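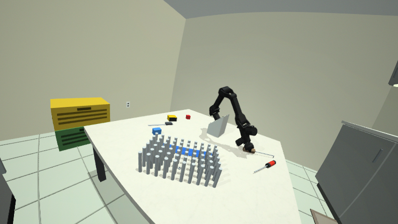
I went to Culach because a magazine told me it was "the new secret of the coast". It printed this in November, so by the time I got there the secret had a car park with 262 spaces and a machine that only takes coins.

The town is fine. I want to be fair about that. There is a harbour wall you can walk along, a decent bakery and a church with a cool, dim inside that I was glad of after the climb. What I can't go along with is the way it is sold. The leaflet from the tourist office says the old quarter "never sleeps". I walked through it at half past nine in the evening and met one cat and a man bringing in his chairs.

Then there's the Julater, the boat trip everyone says you must do. You pay, you sit on a wet bench, and a recorded voice tells you the cliffs are home to legends. Which legends? It didn't say. We turned round at a rock.

My guide on the second day was Nadège Lemaire, and she was the best thing about the visit. I asked her about the 544 steps up to the Pichon tower, a number painted on a board at the bottom. She said she had counted them twice as a girl and got a different answer each time, neither of them 544. She also told me the "fishermen's quarter" got its name from a hotel. 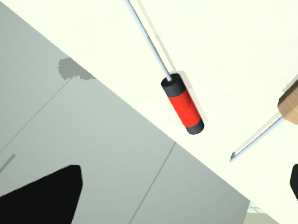

Food next. Every list of places to eat starts with Loltier, and I have my doubts about how those lists get written. The fish soup was good. It was also very small, and the bread came as an extra. I ate better at the bakery, standing up, for a quarter of the price, and had a second pastry because it was raining and I didn't fancy the walk back.

Would I go again? Perhaps, out of season, for two nights and no more. Stay up the hill if you can, as the rooms by the harbour get the delivery lorries from five. Skip the boat. Do the tower early, take water, and don't believe the sign that says the café at the top is open daily. It was shut both times I tried it.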